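Bench practice for robot bin picking

14 shares · 5 comments

Bench practice for robot bin picking is the loose body of rules, habits and written standards that laboratories and small workshops follow when a robot arm is set to take mixed objects out of one container and place them in another. It covers how the bins are held down, how cables are led around the arm, how the objects are chosen and put back between attempts, who may reach into the work area and when, and how the results are written up. Very little of it is law. Most of it grew up in the places where the work is done, was passed along by word of mouth, and only later found its way onto paper.

Origins

The earliest written version that is still in regular use is the Hanrahan bench sheet, a single page put together by Donal Tierney and Muireann Doherty for their own students at the Hanrahan workshop. It was meant to be pinned up beside the arm and read in the time it takes a kettle to boil, and its charm, for many people who learned from it, was that it sounded like a patient older colleague talking. A longer text, the Virkalitz guide, followed in April of the next year and borrowed from it freely (with thanks, it should be said, on the very first page). The guide was revised on Jun 21, 2018, and that revision is the one most teaching benches still quote.

Fixing the bins

Both texts begin with the bins, and they are firm about it. A bin that can slide will slide, usually a little at a time, and a program that was taught one set of positions will go on trusting them long after they have stopped being right. The Virkalitz guide asks for clamps or a fitted wooden surround, and it treats tape as a marker for where a thing belongs and never as a means of holding it there. Clamp handles should sit outside the space the arm sweeps through, and the bench should be checked at the start of each session by giving every bin a good honest push with the flat of the hand.

Worn bins are welcome. Cristian Chambi, who edited this part of the guide, argued that a scuffed floor and scratched walls are a fair test for a vision system, and that swapping in a fresh bin halfway through a set of attempts does more harm than leaving the old one alone. If a bin has to be replaced, the change goes in the log.
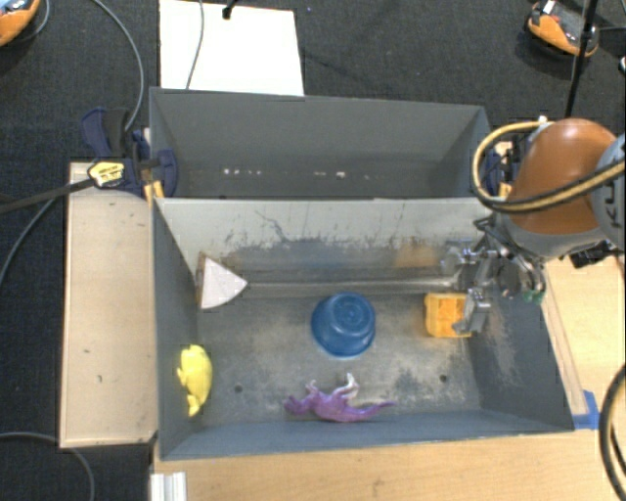 Should a person ever reach into a bin while the arm is powered? The usual rule is that nobody does so until the arm has been put into a protective stop and the person reaching in has confirmed it for themselves, even if a colleague is standing at the controls.

Choosing and resetting objects

A good object set mixes shapes that are easy to grasp with shapes that are not. Bowls, blocks and toy animals are old favorites, being cheap, light and forgiving when dropped. The Hanrahan sheet suggests 5 objects for a beginner's bin and advises against adding more until the reset routine has become second nature.

Resetting is where benches differ most. Some scatter the objects by hand; others tip them in from a tray. The guide permits either, so long as one method is kept for the whole set, and it asks that awkward poses be left as they fall. A bowl that lands upside down stays upside down. Niamh Ó Dálaigh, in a note added to the revision, admits how strong the urge to tidy can be — and describes throwing out 100 attempts of her own after noticing that she had been turning every bowl the right way up.

Cables and the space around the arm

Cables that travel with the arm need enough slack for its full reach, yet a loop that hangs too freely may catch on a clamp or the rim of a bin. The recommended check is to run the arm slowly through its widest motions, with an empty gripper, while someone watches the cable and nothing else. Cables on the floor should be led away from wherever people stand.

Record keeping

Each attempt is logged as a success, a miss or a drop, and attempts stopped by a person get a separate mark. The guide asks for at least 400 attempts before a success rate is quoted outside the bench. The largest log kept strictly to its rules is the Plarkden series, which runs to 1,954 attempts, and which Shaohua Kong later used to show how easily a rate shifts when stopped attempts are quietly left out.

Criticism

The main complaint is that the texts assume a fixed bench with one arm. Users of the Nistov layout, where two arms share a pair of bins, have had to write their own rules on right of way, and these have not yet been folded into the guide.

Comments (5)

gripfinger_ann: Lovely to see the Hanrahan sheet get its due! Ours is so faded that we've gone over half of it in pen.

T. Wexcombe: Does the push test apply to bins in a fitted surround too? We've been skipping it.

benchrat: @T. Wexcombe it does, the guide says every bin. Surrounds loosen as well.

Odile M.: I'd like more on gripper finger wear, if anyone has a source.

parcel_pete: We run a Nistov layout and our right of way rules are two pages long — happy to share them if someone wants to start a section.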